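Sanne Coppens has sorted lost property at the Nostbridge ferry terminal since March. In that time 922 items have crossed her table.

"Keys and card holders, mostly," she says. "People put them down to find a ticket and walk off."

Each item gets a number and a line in the book. Anything with a name on it goes into a separate drawer, and she calls the owner the same day. The rest is kept for 55 days.

Tools were a surprise to her. She puts them down to the boatyards. "You get a lot of Allen keys. I can't think of one that was ever claimed — pliers, yes, people come back for pliers."

Does she throw anything out? Food, she says, and drinks once they have been opened. Everything else waits its turn.

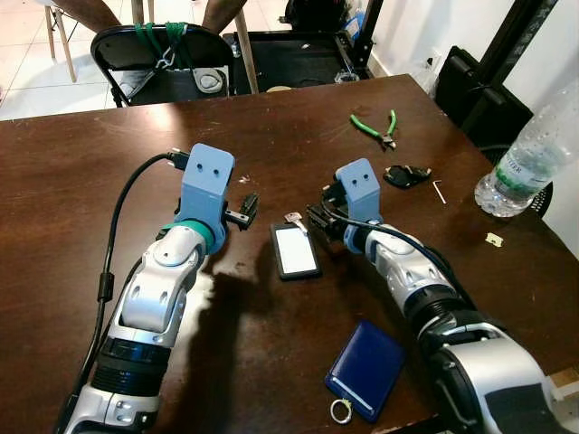 On the sorting table: a card holder, a dark blue case with a key ring, green-handled pliers and a water bottle.

Coppens would like a bigger room. The one she has was meant for 200 items and the shelves are full by the end of summer.

"I asked for two more shelves," she says. "They gave me one, and it's still in the box."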